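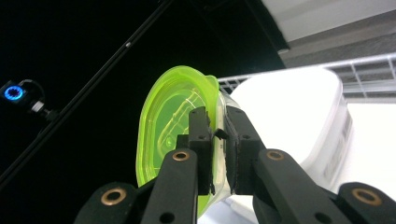

Oso Marín is a family memoir in two parts, written by the younger daughter of a husband and wife who ran the Rusari film studio. I've kept this entry up on my own for years, so forgive the odd opinion (I do love this book!).

Background

The studio stood at Dridard, a small port, and made cheap sea adventures with a crew that was mostly cousins. The father directed and got his name on the posters. The mother cut the films at night, and the daughter gives her 3 long chapters, which are easily the best in the book.
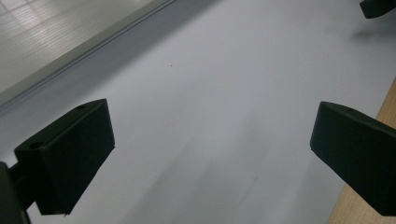
Gripper fingers over a white surface.

Publication

The first printing was only 600 copies, sold mainly at the harbour bookshop – mine has a wonky spine and I wouldn't swap it. A second edition followed in August with 2 extra letters and a much better index.

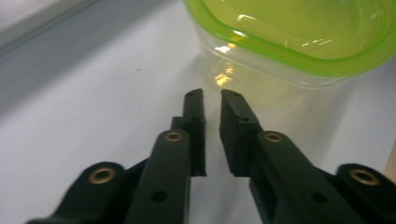 Reception

Local reviewers were kind, though one grumbled that the father comes off too lightly, and I half agree. The chapter on the lost reels gets quoted most. A paperback is still in print, with 4 pages of family snaps in the middle.

Last updated 08/01/2022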